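Rutilio Sandoval
August

Thread on laundry, and whether machines can do it yet. Short version: they can do parts of it, slowly, and the parts they do are the ones we already had appliances for. Longer version follows.
41 replies · 199 shares

Washing and drying were solved by putting the cloth in a drum and not caring where it went. Folding needs you to care where it went. A towel has four corners and one sensible outcome. A dress has a front, a back, an inside, a neckline, and sometimes a belt, and any of them can be hidden when you start.
12 shares

I keep a log of published folding demos and the ones I get to watch in person. It has 536 attempts in it now. I record garment type, starting state, number of regrasps, time to finish, and whether a person stepped in. The last column is the one missing from most press releases.
7 replies

Starting state matters more than garment type. A shirt laid flat on a table is a geometry problem. The same shirt in a heap is a search problem first, and most of the clock goes there. When a video opens with the shirt already flat, skip to the next video.
2 replies · 18 shares

The current approach to the heap is to copy people. Somebody does the chore with grippers in their hands in place of fingers, a camera on each tool records it, and the policy learns from the recordings. It gets around the old trouble that a human hand can do things a two-finger jaw can't. If the person managed it with the jaw, the jaw is at least capable of it.
26 shares

Lifting by the neckline is a good opening move for a dress. Gravity does the sorting: the body hangs, and the hem ends up somewhere near where you expect it. Then the second tool has something to aim at.

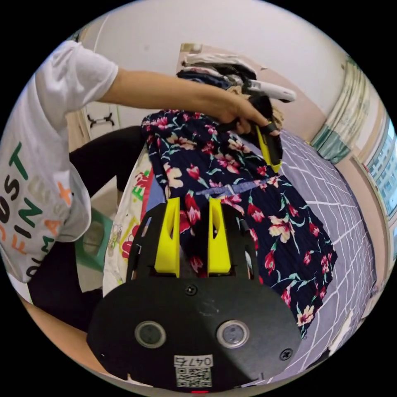

Melum replied that this is all beside the point, as the household that wants laundry folded wants it put away too, and a machine that leaves a neat stack on the bed has moved the chore three feet.
33 likes

Fair. Putting away is worse. It means opening drawers, and drawers are full. I have 2 entries in the log where a robot put a folded item into a drawer that already had clothes in it. One took longer than my own whole load does.
9 replies

Shop floor for comparison. Zedura runs a linen line that feeds, irons and folds flat sheets faster than I can count them. It's a fixed machine with clamps and rollers, no learning in it. Hand it a pillowcase with a zipper and an operator has to come over. That's the trade: speed for a narrow diet.
15 shares

Culora is trying the wide diet, mixed garments out of a bin. I watched a shift in August. Shirts fine, pants fine, thin dresses poor. Slippery fabric slides in the jaw and the policy doesn't notice the slip until the cloth has gone. Tactile sensing would help. So would softer fingertips, and those wear out.
11 replies

Where I'd put it today, chore by chore. Vacuuming open floor: yes. Flat linen in volume: yes, with a dedicated machine. Towels from a heap: mostly, if you're patient. Mixed clothes from a heap: in a lab, with somebody near the stop button. Putting away: no.
58 shares

Next in the log is socks. I have 7 attempts so far and I'm not ready to talk about them.
22 replies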